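# Keeping the lights on at a one-day circuit

The circuit at Wimon has a single race meeting a year. For the rest of the calendar it earns its money from track days, driver training, a cycling club on summer evenings and a car boot sale in the lower paddock. The meeting in August pays for the resurfacing, when there is resurfacing, and it decides whether the winter is comfortable or tight.

That makes it a useful place to look at how small circuits survive. The big venues have government money or a city behind them. Wimon has a grandstand, a bank loan and a local council that likes the visitors and dislikes the noise.

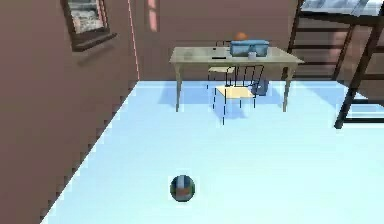
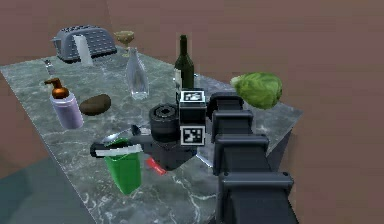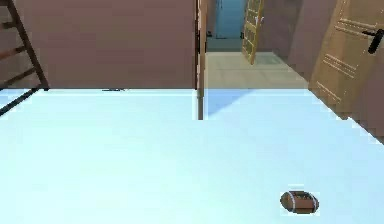
The loan was taken out to rebuild the pit lane. The old one was too narrow for modern touring cars, and the series that brings the biggest crowd had made it clear that it would go elsewhere if nothing was done. The work took a winter and most of a spring. It moved the pit wall back, gave the garages proper drainage and put the fuel store on the far side of the access road.

None of this can be seen from the grandstand, and few spectators have noticed. The teams have. In the old garages a heavy shower meant tyres stacked on pallets and extension leads hung from the roof. Mechanics from the Zavier team used to bring their own sandbags.

The capacity for the August meeting is 3000, set by the council as a condition of the licence. The circuit has asked for more and been refused twice, both times on the grounds of the road. There is one way in, a lane with passing places, and it joins the main road at a junction without a roundabout. On race morning the queue starts before seven and does not clear until the first support race has finished. The circuit opens its gates early and sells breakfast, which helps a little.

A cap on the crowd means a cap on the ticket income, so the rest has to come from somewhere else. Part of it comes from camping. There are 251 pitches in the field behind the back straight, and they are usually gone by the end of January. Campers spend more than day visitors, mostly on food, and they arrive before the traffic does. The circuit would like a second field. The farmer who owns it would like a higher rent than has been offered so far.

## What the series pays, and what it takes

People outside the sport often assume that a race series pays a circuit to use it. At the top level it is the other way round, and the promoter pays a fee for the right to hold the event. Lower down the arrangement varies. Some championships hire the track for a fixed sum and keep the entry fees. Others share the gate.

Wimon has done both. Under the present agreement the touring car series, which is sponsored by Rosales, pays hire for the practice day and shares ticket sales on race day. The circuit keeps the camping, the car parks and the catering. The series keeps the trackside advertising, including the bridge, which is the most valuable board on the site because the cameras look straight at it on every lap.

Giving up the bridge was the hardest part of the negotiation. For years it had carried the name of a local tyre dealer, who paid on time and never asked for much. The dealer now has the board above the entrance, which faces the queue. In some ways that is a better spot, given how long people spend looking at it.

Insurance takes a large share of what comes in. So does medical cover. The rules for the meeting call for an ambulance at each end of the track and a doctor in a fast car, and racing stops if any of them leaves the site and isn't replaced. Two years ago the second support race was dropped from the timetable when an ambulance took a marshal with a broken wrist to hospital and met the outgoing traffic on its way back. The circuit now hires a spare.

## Marshals

A meeting of this size needs marshals at 12 posts, with enough people at each to cover flags, fire and recovery, and to let somebody sit down for lunch. They are unpaid. They get a meal voucher, free camping and a jacket every third year.

Finding them has become harder. Many of the regulars started when there were several meetings a year within an hour's drive, and they could build up experience quickly. Now a newcomer may wait months between events. The training day in March is well attended, but a good number of those who come do not return in August.

The circuit has tried a few things. Pairing beginners with an experienced marshal for the whole weekend has worked better than moving them from post to post. Post 8, on the outside of the hairpin, is the one everyone asks for, and it is now rotated between sessions. The toilets at the far end of the track have been replaced, a change that had been requested in writing every year for as long as the circuit has kept the forms.

## Noise

The council measures noise at the edge of the village, and the circuit measures it at the pit exit. The two sets of readings rarely agree, as wind makes a large difference over that distance. A car that fails the static test is sent away to fit a quieter exhaust, and on track days this is now the most common reason for a refund.

Last year the circuit began using a monitoring system from Narkon, with microphones at the boundary that send a warning to race control when levels rise. It was expensive. It has also changed the tone of the meetings with residents, who can now ask for the figures for a given afternoon and be shown them on a screen. Complaints have not stopped, but more of them are about traffic.

The licence comes up for renewal next spring. The circuit will ask for a larger crowd again, this time with a proposal for a park-and-ride from the old airfield on the other side of the valley. The buses would use the same lane as everyone else, and the council's highways officers have already asked how they are meant to pass each other. A trial run is planned for the practice day, using two buses and the passing place by the church, which is the widest.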